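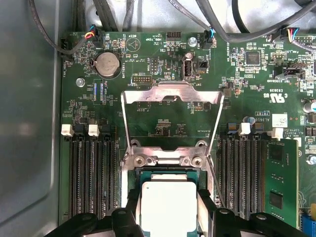
Section 4. Processor Seating at the Shared Bench

4.1 Who this section is for

You used to seat processors by hand, and you were probably good at it. Since the Rora cell came to the Urnholm rework floor, the arm does the seating and you do nearly everything on either side of it. Sections 1 through 3 covered the arm. Section 4 covers you.

Read it once before your first shift on the cell. The laminated card on the bench is a summary, and it leaves out the parts people call the help line about.

4.2 Before you start the cycle

1. Put on your wrist strap and clip it to the bench stud. The arm has its own ground and will not share.

2. Slide the chassis into the nest until both side stops click. If only one clicks, pull it out and try again. Leaning on it does not count as a click.

3. Tie back any cable that hangs over the socket area. Fan leads may stay plugged in. The arm treats a drooping cable as a solid wall and will wait in front of it with great patience until you come back from lunch.

4. Open the socket retention frame fully and check that it stays up without help.

5. Check the socket contacts with the bench magnifier. The arm has a check of its own, but bent contacts are still charged to the person who signed the traveler, and the arm has no signature.

6. Scan the traveler, then the chassis. The panel shows the Isgate job number. If it shows someone else's job number, you have picked up someone else's traveler.

CAUTION: Do not touch the processor to "get it started" between the gripper fingers. The fingers close on a timer and have no opinion about whose thumb is in there.

4.3 Running the cycle

1. Step back behind the yellow line and press START.

2. Watch the first pickup of every shift. The processor should come up level. If it tilts, press HOLD and go to 4.5.

3. During the remaining pickups you are free to prepare the next chassis. The old work instruction called this "idle time." The new one calls it "parallel preparation," and it takes 21 steps.

4. When the lamp turns blue, the arm has let go and wants a person. Lower the frame and latch it by hand. Latching was supposed to be automated in the spring release. It is now supposed to be automated in a later one.

NOTE: The arm retracts slowly on purpose. Reaching in early trips the light curtain and adds a fault to your shift log, where your supervisor will read it before you do.

4.4 Memory and cables

The cell does not install memory modules or route cables. Both remain bench work. Fill the slots according to the customer sheet for that job, even when the last 469 chassis were all filled the same way. Job 470 will be different.

4.5 If the arm stops

Red lamp, code 12: Lost grip. Press HOLD, open the gate, and look for the processor before moving your feet.

Red lamp, code 15: Socket frame not found. You skipped step 4 of 4.2.

Amber lamp, no code: The arm is thinking. Give it a minute. If it is still thinking, call Hoshino support from the bench phone and have the serial plate in view.

4.6 Finger pads

Replace the finger pads every 2,000 cycles. The counter locks the cell at 2,297, a margin that exists because everyone said they would do it after break. Reset the counter only after fitting new pads, and write your initials in the pad log, as you would have for a screwdriver bit.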